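4.3 Secagem e arrumação das taças em aço inoxidável

Este ponto aplica-se às taças de mistura Remetti fornecidas com a cozinha Ladwood. Siga os passos antes da primeira utilização e depois de cada lavagem.

1. Lave as taças à mão com água morna e detergente neutro. Não use palha de aço.

2. Enxague e retire o excesso de água com um pano macio, sempre no sentido do escovado.

3. Coloque as taças de pé sobre a bancada, com a mais pequena à frente e a maior atrás, ligeiramente inclinadas.

4. Deixe secar 30 minutos antes de guardar no armário.

Nota: afaste primeiro frascos e garrafas de vidro. Uma taça que escorregue pode derrubá-los. 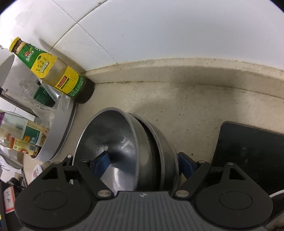
Posso guardar as taças encaixadas umas nas outras?

Depois de bem secas, podem ficar encaixadas no armário, com a abertura para cima. Se ainda houver humidade entre elas, formam-se manchas de calcário e as taças tendem a colar.

5. Passe um pano seco na bancada e ao longo do remate com a parede. A água que escorre das taças acumula-se nessa junta.

6. A cada 14 dias, escove a junta com uma escova de cerdas macias e produto antibolor. Deixe atuar 3 minutos e enxague.

Cuidado: não misture o produto antibolor com vinagre, descalcificante ou amoníaco. Abra a janela durante a aplicação.

Cuidado: a lixívia mancha o aço. Retire as taças da bancada antes de tratar a junta.

Se o bolor voltar depois de duas limpezas, o vedante deve ser substituído. Consulte o ponto 21, Juntas e vedantes.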